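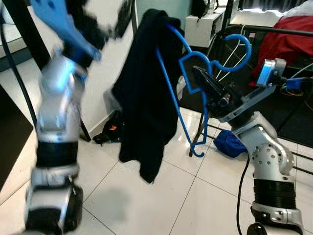
My project was about hanging up clothes, and why the same clothes end up on the floor two hours later. I picked it in February, mostly to annoy my flatmate Bijan Ghaffari, who drapes everything over chairs! The first thing I looked at was dark stuff, like the black one on the blue plastic hanger, which hangs in long loose folds with its top bunched over one shoulder. Bunching came up again and again in my notes (203 goes in all, and my wrists knew it). If the hanger tips, all the weight slides to the low end and off it goes.

Bjarke Thoroddsen, my tutor, told me to stop timing myself and write down where each thing slipped from, so I started a second notebook. Most slips began at the shoulder. Doing up the top button helped a lot, but jumpers haven't got one, so I tried folding those over the bar instead and they stayed put far better.
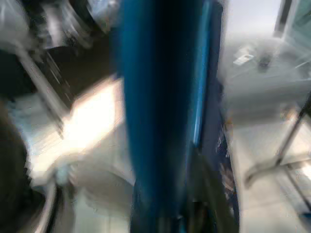 Fig. 2. The pale tabletop, with a small white rectangle lying on it.

I'd like to try wet washing next, if Bijan lets me near his shirts again.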